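Section 4: Setting Up the Dutetti Garment Steamer

Read this section through once before you fill the tank. It covers assembly, filling, first use, steaming hanging cloth, and emptying. Descaling is in Section 6.

Before you start

Check that the box contains the base unit with water tank, the hose and steam head, the two-part pole, the hanger bar, the fabric brush, and the heat glove. The Fotance creaser clip is sold separately and does not come with the standard model. If a part is missing, do not run the steamer without it. Contact the store where you bought it.

Choose a spot on a hard, level floor within reach of a grounded outlet. Leave 8 inches of clear space behind the base unit so that the vent is not blocked. Do not set the base on carpet or a bath mat.

CAUTION: Do not use an extension cord. The steamer draws enough power to overheat a light-duty cord.

4.1 Assembling the pole

1. Stand the base unit upright with the dial facing you.
2. Slide the lower pole into the socket until it clicks.
3. Open both clamps on the upper pole and push it down over the lower pole.
4. Pull the upper pole to the height you want and close the clamps. The top mark is for floor-length curtains and long dresses.
5. Press the hanger bar onto the top of the pole. The hook for the steam head goes on the right. If you are left-handed, turn the bar around before pressing it down.

The bar can be taken off again by squeezing the two tabs underneath. Do not twist it.

4.2 Attaching the hose

1. Line up the arrow on the hose collar with the arrow on the base.
2. Push down and turn the collar clockwise until it stops.
3. Hang the steam head on its hook. The hose should rise straight from the base with no loops.

NOTE: Water collects in a looped hose and makes a gurgling sound. Lift the steam head as high as you can for a few seconds and the water will run back into the base.

4.3 Filling the tank

1. Unplug the steamer.
2. Lift the tank by its handle, turn it over, and unscrew the cap.
3. Fill with cold tap water to the MAX line. In hard-water areas, use half tap water and half distilled.
4. Screw the cap back on firmly, turn the tank right side up over the sink, and check for drips.
5. Lower the tank into the base. You will hear a short run of bubbles as the base fills.

CAUTION: Never add starch, scented water, vinegar, or fabric softener to the tank. These damage the heater and are not covered by the warranty.

4.4 First use

1. Plug in the steamer and turn the dial to 1. The light comes on red.
2. Wait 70 seconds. The light turns green when steam is ready.
3. Point the steam head away from you and let it run for two minutes. A slight smell during the first run is normal.
4. Wipe the steam head with a dry cloth after it has cooled. If the cloth comes away gray, repeat step 3.

4.5 Steaming hanging cloth

Curtains, sheets, tablecloths, and plain lengths of fabric are best steamed while they hang. Close the windows first, as a draft will push the cloth away from the steam head.

1. Put on the heat glove.
2. Check the care label and set the dial: 1 for silk and synthetics, 2 for wool and blends, 3 for cotton and linen.
3. Test a small area near the hem and let it dry fully before going on.
4. Start at the top. Hold the lower edge of the cloth with your gloved hand and pull down lightly.
5. Move the steam head downward in slow, overlapping strokes, keeping it just touching the fabric.
6. Do the back of the cloth as well if it is lined.
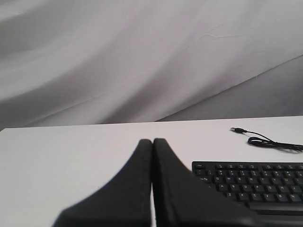
Fold lines from storage take longer than ordinary wrinkles. Steam along the line from the back first, then from the front, and smooth it with the fabric brush. For heavy linen, fit the Fotance clip over the steam head and draw it along the line with the cloth held between the plates.

Velvet should be steamed from the back only. Do not steam leather, suede, waxed cotton, or anything with a glued trim.

Leave the cloth hanging until it is dry. Folding it damp will put the creases straight back in.

WARNING: Steam burns. Never steam clothing while someone is wearing it, and keep children and pets away from the hose and the steam head.

4.6 Turning off and emptying

1. Turn the dial to 0 and unplug the steamer.
2. Let it cool for 30 minutes with the steam head on its hook.
3. Remove the tank and pour out the water.
4. Carry the base to a sink, open the drain plug, and tip it until no more water comes out.
5. Leave the drain plug open overnight, then close it before storing.

Replacement parts

Hose with collar: part 148
Tank cap and seal: part 400

Parts can be ordered through any Soriano service counter. Have the model number from the underside of the base ready when you call.

Continue to Section 5, Steaming Shirts and Jackets.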